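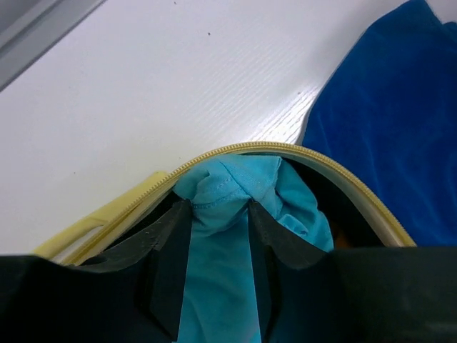 Blue cloth on a white tabletop with a fine grain texture.

## Cleaning white textured tabletops

Fine-grain white surfaces hold dirt in the grooves. Wiping across the grain drags soil from one line to the next and leaves gray streaks that show up under a lamp. Wipe with the grain, in overlapping passes, and turn the cloth to a clean side after each pass.

**Daily cleaning**

1. Brush off crumbs and grit with a dry, soft brush.
2. Mix 9 ml of plain dish soap into 600 ml of warm water.
3. Wring the cloth until it no longer drips. Standing water gets into edge joints and swells the core.
4. Wipe, rinse the cloth, wipe again with clear water.
5. Dry with a second cloth.

**Dull film**

A film that returns within a day is usually soap residue. Wipe with 100 ml of white vinegar in 300 ml of water, leave for one minute, then rinse. Do not use vinegar on marble, limestone or unsealed grout. Do not mix it with bleach.

**Ink and tea stains**

Make a paste of baking soda and water. Lay it on the stain for five minutes and lift it off with a damp cloth, no scrubbing. For ballpoint, dab with rubbing alcohol on a cotton swab, working from the outside of the mark inward. Test under the overhang first. Melamine foam works but is a mild abrasive - on a glossy top it leaves a matte patch that cannot be buffed out.

**Colored cloths**

Dark cloths can bleed onto white tops when damp. Wash new ones twice, separately, and press each one wet against a paper towel before use. Skip fabric softener, as it coats the fibers and cuts absorption. Hanane Kabbaj wrote in to recommend keeping dark cloths for dry dusting only, and that works too.

**Checking the result**

Overhead light hides streaks. Crouch and look along the surface toward a window, or hold a flashlight flat to the top. Mark any missed spots with a scrap of paper and go over them once more with clear water.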